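Duvet

6 min read

A duvet is a big soft bag of filling that goes on a bed in place of a top sheet and a pile of blankets. I grew up in a blanket house, so I came to this subject as an outsider, and I've tried to write the entry I wanted back when I bought my first one and had no clue what the label meant.

Name

The word is French and means down, as in the fluffy stuff under a bird's feathers. In Britain people used to say "continental quilt," and plenty of older folks still do. Australians say "doona." Here in the US we muddle things by using "comforter" for something very close. A comforter is usually quilted and finished on the outside, so you can use it as is, while a duvet is plain and wants a cover. Stores mix the two up all the time (I've bought one labeled as both!).

Filling

Down is the classic filling. It comes mostly from ducks and geese, and it's light because the little clusters trap a lot of air. Feather is cheaper and heavier, and now and then a quill pokes through and gets you in the leg. Wool lies flatter and drapes closer to the body. Polyester is the easy one to wash, and it's what I have on the guest bed. 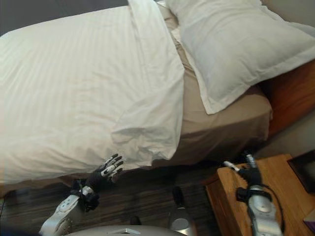
Warmth is where I got lost for years. In Britain they use the tog scale, which runs from thin summer duvets at the low end up to thick winter ones, and some are sold as two layers that snap together. American labels would rather talk about fill power, meaning how much space an ounce of down takes up. A 900 fill down is very lofty and you pay for it. Fill power on its own doesn't tell you how warm the whole thing is, though, so look at the fill weight too. I skipped that part once and sweated through an entire September.

Construction

If you just poured down into a sack it would all slide to one end. Makers sew the shell into boxes to stop that. Sewn-through boxes are simple, but the stitched lines are thin and let heat out. Baffle boxes have small fabric walls inside, so the filling stays thick all the way across. My Kemora has baffles, and the older Irnstead I keep in the closet is sewn through, and on a cold night I can feel the difference.

Covers

The cover does the job a top sheet would do, and it's the part you wash every week or two. Cotton percale is crisp, sateen is smoother and a bit heavier, and linen starts out rough and gets nicer with age. 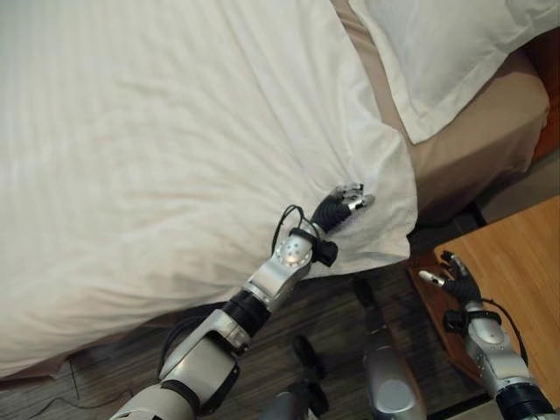
Photo: Anayeli Sandoval

Getting the cover on is the part everybody complains about. I turn mine inside out, reach in, grab the far corners of the duvet through the fabric and shake the whole thing down over itself. Others lay both flat and roll them up together like a burrito, which looks slower but saves your shoulders. Ties in the corners help a lot, and if your cover doesn't have them you can sew on short loops of ribbon.

Care

Air it often, wash it rarely. Down needs a big machine and a long, low dry, with a couple of clean tennis balls thrown in to break up the clumps. Check the care label before any of this, especially with wool.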